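Tags: teleop / bimanual / gripper-grasp

Ticket opened by Corina Grabner, Molcombe cell, 2022-09-22

Demos of the bubble wrap task keep getting rejected at replay. 200 recorded, 353 is the last error code. Leader arms feel fine by hand, follower lags on close. Recalibrated both, no chnage.

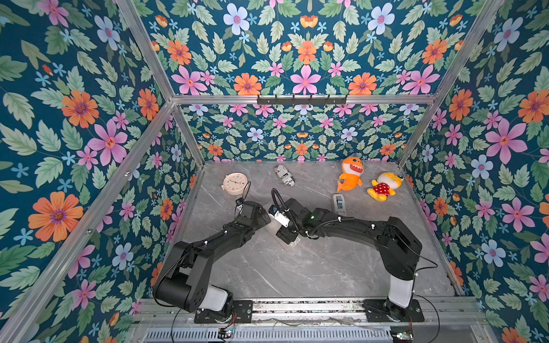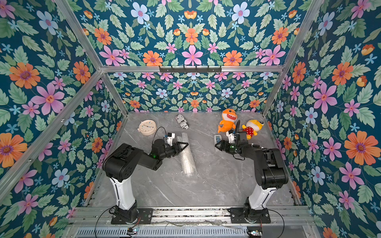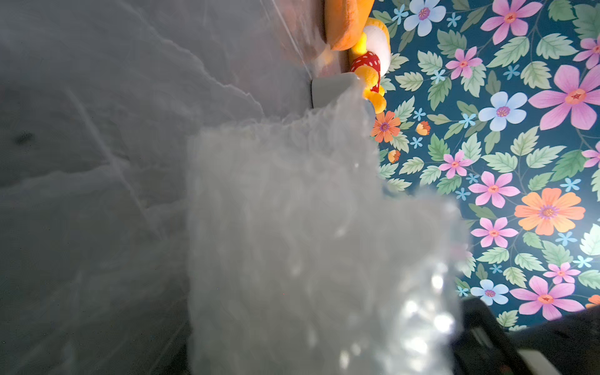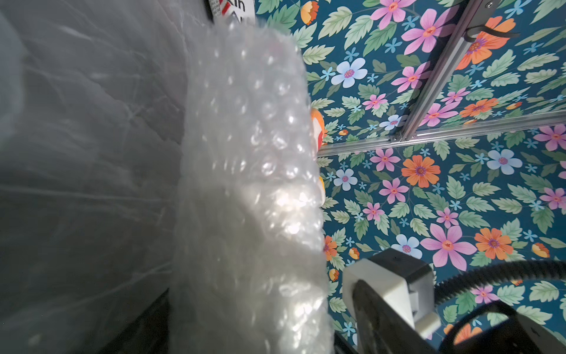 Molcombe cell: overhead x2, then wrist cams x2

Sota: wrist views are mostly plastic in the last two. Try coming in lower, slower close.

Corina: ok will redo 100 that way. Left the plushies where they are

Mio Ikeda: dont touch gains untill I see the logs pls. Status: waiting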